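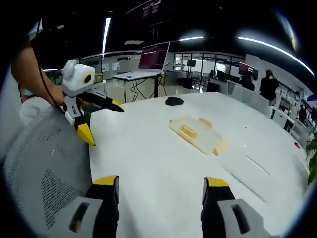

Sipho Masilela felt that we had been asking the wrong thing all along, and that the question to put to people was whether they could find a tray again after lunch, never mind whether they liked it. We have come back to his remark many times while writing this section, and it shaped a good deal of what follows, so we are glad to set it down near the beginning.

The diary entries (1598 of them, kept by 38 people across the two Trandholm offices) are full of small dishes, lids, boxes and trays that somebody put down on a shared table and then lost sight of, sometimes for the whole afternoon. We had expected grumbling about clutter, and there was certainly plenty of that! But a surprising share of the entries dealt with pale or see-through things on pale tables, and the writers were often rather fond of the objects they kept mislaying. One person wrote half a page about a clear lid. Another had taken to putting a rubber band around hers, and was pleased enough with the result to recommend it in three separate entries.

The tables themselves deserve a word. At both offices the large shared table is white, with a smooth top that people praised for being easy to wipe and pleasant to sit at, and with room enough for several people to spread out. Ermelinda Sampaio, who read every entry aloud to the rest of us over the better part of a fortnight, noticed that the same writers who admired the brightness of the table in the morning complained of it later in the day, usually when hunting for something small. A red object gets found at once, even a tiny one. A black one does nearly as well. It is the milky, lemony and faintly tinted plastics that give trouble, and these happen to be what most desk trays on sale seem to be made of.

Figure 3 gives a fair idea of the difficulty. The pale yellow plastic is translucent, so a good deal of the white comes through it, and what the eye has to go on is mostly an outline. In the interviews we heard the word "ghost" for trays of this sort, and also "the jelly one", which we have kept for our own use in the office ever since. Raised ribs and little recessed cups help when a person is close by and looking for somewhere to put a screw or a paper clip, though we would not want to claim much for them at a distance.

Figure 3. A pale yellow translucent container on a round white table. 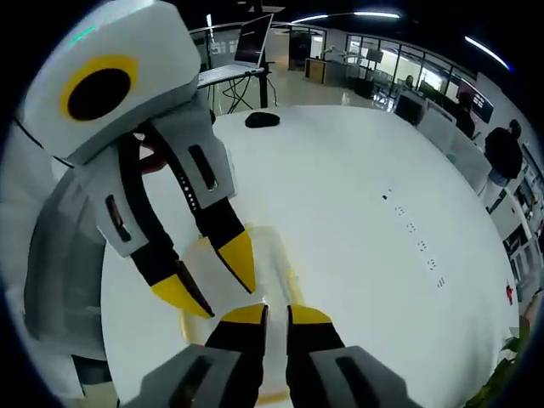 4.3 What people did about it

Most of the remedies in the diaries were homely ones. People lined their trays with coloured paper, kept them on a dark mat, or simply agreed on a place for them and scolded one another kindly when the agreement slipped. The Mengal group tried labels, but the labels curled. A dark mat was the remedy that lasted longest, and at the second office it was still in use when we collected the last diaries in October, with a tea stain in one corner and two trays sitting on it.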